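Resance Heavyweight Drawing Paper – Large Sheets

Item no. 3573
Sold in packs of 20
In stock, ships from our shop

I've been selling this paper for years and I still get a little excited when a new delivery comes in (my family has stopped asking why). It's the one I reach for when somebody wants a big white sheet that will put up with real use – charcoal, soft pencil, markers, a bit of ink, and plenty of erasing. I draw on it myself most evenings, so if I sound biased, well, I am!

What it's like to draw on

The surface has a light tooth. Charcoal grabs on nicely and a 2B pencil feels smooth without sliding all over the place. Markers stay crisp if you keep moving, but park a wet one in the same spot and you'll get a bit of a bloom. Watercolor is a no from me. A light wash is okay, anything more and the sheet starts to ripple, and then you'll write me a sad email. Get the Pillis block for that.

Erasing is where it really shines. Kathleen Hayes teaches a figure drawing class with it and told me her students scrub at the same elbow all night and the paper just takes it.

Flat or rolled?

Packs of 20 ship flat between two boards. If you'd rather have a tube I can do that, just say so in the order notes. Rolled sheets will want to curl for a day or so, so lay them face down under something heavy overnight. I use an old atlas.

Customer notes

"I cover the whole table with one sheet and plan my quilts right on it. Love the size, wish the packs came in 5s as well." – Seija Pelkonen

(Seija, I heard you! Packs of 5 are coming in May, same item page, pick the size from the menu.)

Good to know

Acid free, so it won't yellow in a drawer.
Both sides are usable, though the back is a touch smoother.
Cuts cleanly with a sharp blade – a dull one will fuzz the edge.
Keep it out of damp basements, please.

Goes well with

Brudska compressed charcoal, the soft set. Very black, very messy, wonderful.
Asadi kneaded eraser. I go through these like gum.
Pillis drawing board clips, item no. 808. They hold without leaving a dent.
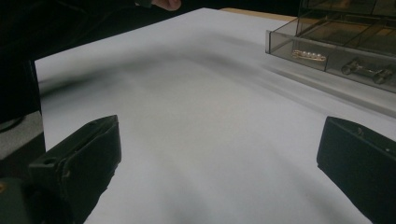 Shipping and returns

Orders placed before noon usually go out the same day. Unopened packs can come back any time within a month. If a corner gets bent on the way to you, send me a quick note with your order number and I'll put a fresh sheet in the mail, no need to return the old one – use it for warm-ups!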